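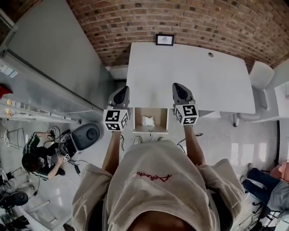 この記事は3分で読めます

新年の片付け、やっと机まわりに手をつけました。2024年1月8日、世間のお正月気分もそろそろ抜けるころですよね。わたしはまだ半分くらい抜けてません(おもちも残ってるし)。

うちの作業部屋、レンガの壁が気に入って10月に借りたんですけど、借りた当時の勢いで白い机を置いて、そのあと思いつくままに物を足していったら、年末には机の天板がほとんど見えなくなってたんです。郵便物、ケーブル、飲みかけのお茶、あとFluvellのマスキングテープがなぜか同じ色ばっかり。買ったのを忘れてまた買うんですよね……。

で、今回決めたのは「机の上にはふたの開いた段ボール箱をひとつだけ置く」ってこと。茶色い普通の箱です。机の手前の端に置いて、迷ったものはとりあえずぜんぶここに入れる。おしゃれな収納ケースも考えたんですよ。Plusanceのふた付きボックスを2回もカートに入れて、2回とも消しました。ふたがあると、わたしは絶対に閉めたまま忘れるタイプなので!段ボールなら口が開きっぱなしで、中身がいやでも目に入るのがいいんです。

箱の中は、白いくしゃっとしたものがひとつ入ってるくらいがちょうどいい。ここがいっぱいになってきたら、その日の夜はお茶を淹れる前に空にする、というルールにしました。今のところ守れてます。今のところは。

机の奥、レンガの壁ぎわには黒いフレームの小さな絵を置いてます。白いマットに、黒っぽいシンプルな線の絵。これは片付けの途中で何度もどかそうか迷ったんですが、やっぱり残しました。真っ白な机って、なんにもないと病院っぽくなりませんか?壁が赤いから、フレームが黒いとちょっと締まって見えるんですよね。ちなみにフレームはChaturvediっていう雑貨屋さんの閉店セールで200円でした。安すぎてレジで聞き返したくらい。

あと地味にうれしいのが、天板の右のほうに開いてる丸い配線用の穴。ずっと書類の下敷きになってたのが、ひさしぶりに顔を出しました。コードを通す用なのに、今まで通したことがなかったんです。もったいない!今度Pekexの長めの延長コードを買って、ちゃんと使ってみるつもりです。

ホワイトボードのほうは、まだ手をつけてません。トレーに乾いたペンを溜めるくせがあって、書けるのがどれか毎回ぜんぶ試すはめになるので、次はあそこかな。白い棚の小物も、見て見ぬふりをしてます。赤いのとか、ラベルのついたのとか、こまごましたものがいろいろ。棚の下の段から始めるか、上から始めるかで、もう3日悩んでます。始めればいいのに。

そうそう、机をふくときは水だけで十分でした。前は100円ショップのウェットシートでふいてたんですけど、白い天板だと跡が残る気がして、今はよくしぼった布でさっとふいて、から拭きするだけ。床もツヤのあるグレーだから、窓の光が映ると細かいほこりまでばっちり見えちゃって、ついでに床もふくことになります。きりがないので、椅子の下まででやめました。

みなさんの「とりあえず箱」はどんな箱ですか?段ボール以外でふたなしのいいのがあったら、コメントで教えてください。

当サイトでは、利便性向上のためCookieを使用しています。閲覧を続けることで、Cookieの使用に同意したものとみなされます。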